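Open day at the Lokalico packing hall, Wurow
Posted by Catinca Lungu, June 16, 2023

The bus from the station drops you at the far end of the industrial road, and from there it is a ten-minute walk to the Lokalico gate. I had signed up for the second tour of the morning. We were 16 people, mostly from shops in the area, plus two students and a retired couple who live across the road and had always wondered what went on inside.

Lokalico packs small orders for pharmacies and drugstores. The building used to belong to a furniture maker called Bălan, and the old name is still on the side wall if you look from the parking lot. They moved in with 200 different products on the shelves and now carry 400. Most of it is light and small: creams, tablets, bandages, toothpaste, baby things.

The tour began in receiving. Cartons come in through one door, get checked against a list, and wait on pallets until someone has time to open them. Our guide said the waiting is the worst part of the building and she would like to see that area gone by September. It was cramped, and we had to stand in two rows to hear her.

After that came the shelves. They are arranged by how often a thing is ordered and not by what it is, so cough syrup can sit next to sunscreen. I asked how new people find anything. Each shelf has a number, the number is on the order slip, and after a few weeks you stop reading the slip for the common ones. The bottom shelves are kept for heavy bottles.

The part I had come for was the sorting, as I do a much smaller version of it in my own shop. Lokalico uses plain plastic bins in yellow and blue for small goods. The bins are nothing special – they order them from Dadia, a household supplier, and replace them when the rims crack. Color tells you which order a thing belongs to while it is being put together, and the same bin never holds two orders. I have been using cardboard trays at home and they go soft within a month, so I wrote down the supplier's name.

Shape turns out to matter more than weight. A small carton will stand on its end or lie flat and stay there. Tubes and soft bags are harder, and people here have their own ways of placing them. The guide prefers a tube on its cap. Another packer told us she lays everything down.

Small goods in the yellow and blue bins:
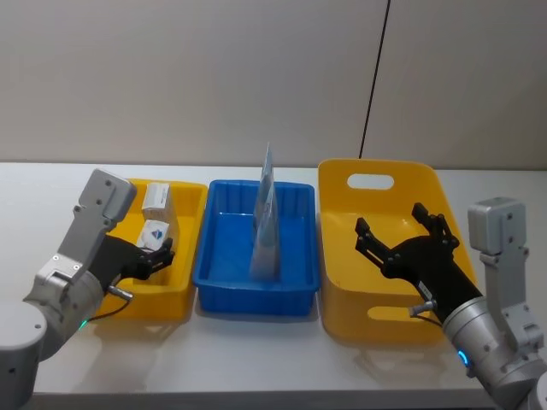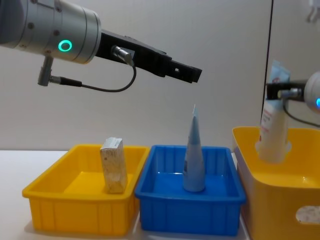

We finished in the canteen with coffee and a plate of cheese pastries. There was time for questions. Somebody wanted to know about returns, and the answer was that they go to a separate room we would not be seeing – opened packages can't go back on the shelf, and the room was full that week.

The tour took a little under an hour and a half and was free. You have to book by phone, and they ask for closed shoes. There are lockers for bags by the entrance, but bring a coin. The return bus runs once an hour, and I missed mine by a couple of minutes, so check the timetable before you sit down for the coffee.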